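Tonton gets a September service

Well, the summer is over, the room is a tip again and Tonton has had its service. Several of you asked in the comments on my last post what looking after a robot arm involves when you aren't a big factory with a maintenance department, so I took notes this time (proper ones, in a notebook, with tea stains).

For anyone new, Tonton is our towel arm. We're a tiny outfit at Astholm, and what we do all day is try to get one arm to pick up, flatten and fold laundry. Kerttu Kuusisto writes the code and I do everything with a screwdriver in it. Kaisu Jääskeläinen named it, and she has never told me where the name comes from, so please stop asking!

I always start with the bolts. The arm sits on its stand by a collar, and if that works even a little bit loose you don't hear it or feel it, you just find that your grasps start landing short on one side of the table and fine on the other. I spent most of a week in spring blaming Kerttu's calibration for exactly that. (Sorry again, Kerttu.) So now I go round the collar with the torque wrench first, opposite pairs, half a turn of nothing usually, and then I put a fresh dab of paint pen on each one so I can see at a glance if anything has crept.

Then the fingers. Terry cloth is filthy stuff for a gripper. You wouldn't think it, it's a clean towel, but every time the fingers close on those little loops they come away with a bit of fluff, and the fluff works its way up into the slides and packs down into a sort of felt. I got a plug of it out with a wooden cocktail stick this time that could have passed for a small mouse. After that it's a wipe with a barely damp cloth, a wait while everything dries, and a slow open and close by hand with the power off to feel for any gritty spots. There was one, near fully closed, and a second go with the cocktail stick cured it.

I was going to swap the finger pads as well. The log said they'd done 1877 grasps, and I normally change them well before that, but the Väisänen order still hadn't turned up and the old pads had more life in them than I expected. They've gone back on for now. If you use the same supplier, order early, their autumn is always chaos.

Next was setting the table height again, and this is the job I'd happily pay somebody else to do. The fingers need to come down close enough to pinch a fold of cloth without stabbing the table, and our table is covered, so there's a bit of give in it and the give changes over time. I bring the arm down in tiny steps with a strip of paper under the fingertips until the paper just drags, write down the number, and do the same thing again at a new spot. I did 23 spots this time, which is more than I've ever bothered with, and the back left corner had come out lower than the rest. A folded bit of card under the table leg, start again from the top, a biscuit, and it was level.

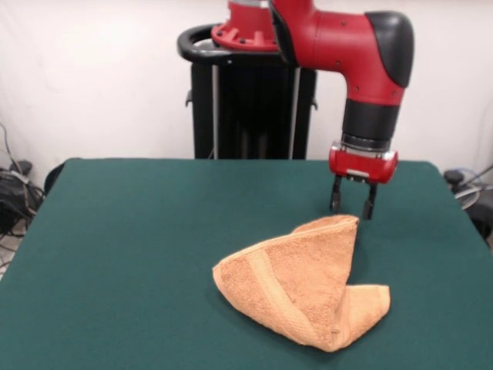
Once the heights were in, Kerttu ran her test set. It's 31 grasps on a single towel, dropped any old how each time, and we mark each one as a hold or a slip. We had 3 slips, all of them where the cloth was lying flat and there wasn't a proper ridge to get hold of. Before the service it was slipping on folds a toddler could have picked up, so I'm calling that a good afternoon's work. Kerttu is calling it "acceptable", and from her that's practically a cartwheel.

A few of you also wanted to know about cables. My only real advice is to move the arm slowly through its whole reach, all the way out and all the way back, and watch the cables the entire time instead of the arm. It's surprisingly hard to do! The arm is what your eye wants to follow. I found one tie pulled much too tight and snipped it, and put a looser one on with enough slack for the wrist to turn. I've also started labelling both ends of everything with the Endik label maker, which prints beautifully and eats batteries like crisps.

Last job was the backup. Copy the settings off before you touch anything, copy them off again when you've finished, and put the date in the name of both. I've got a folder full of things called "final" and "final2" from our first year and I couldn't tell you what a single one of them is.

Still to do: the pads, whenever they arrive, and a squeak from the elbow that only seems to happen when Kaisu is in the room and stops when I come to listen. If anyone has had the same thing on theirs, do leave a comment, and tell me what grease you used.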